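October update — guest rooms at the Norkby house

Hi all! Quick one from me this month, since most of my time went on beds and bed linen. The second-floor rooms now have their bed bases and nightstands in, and I've started putting sheets on to see how the sizes work out (the Evik mattresses are a bit deeper than the old ones, so I was nervous). We ordered 143 flat sheets from Cardoso and I'm very happy with the feel of them.
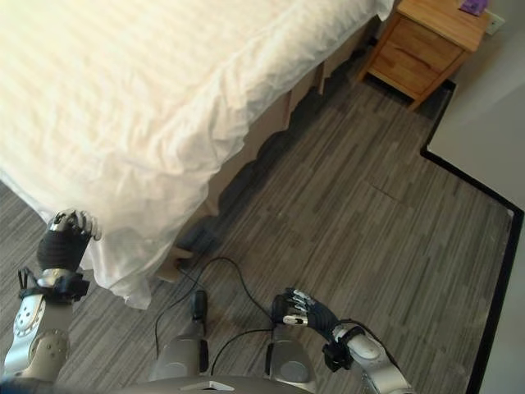 Second-floor room with the white sheet on, nightstand by the wall

Still rumpled, I know — ironing comes later! What I wanted to check was the overhang. It drops a lot lower at one corner than it does along the side, where the brown base still shows, so I'd like to try the next size up before we order more. The light wood nightstand goes nicely with the gray floor and I'd keep that combination for the third floor too.

Money: $3000 of the linen budget is spent and $255 went to Niketti for delivery. I'd like your okay on another $100 for sample sheets. Next month is pillows, curtains and the hallway closet.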